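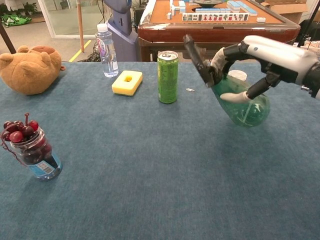 Gikcombe College, Department of Design and Materials
Student projects: Do we need this much packaging?

Our group was asked to test the Ostow claim that a household can swap most of its containers for refillable ones. I doubt it. The green spray bottle is easy enough to refill, and so is the clear water bottle. The jar of cherries might be, if the label ever comes off. The tall green can is a single-use thing whatever the leaflet says. We gave each item a score out of 9, which I think tells you more about who was scoring. Five households is also a very small sample.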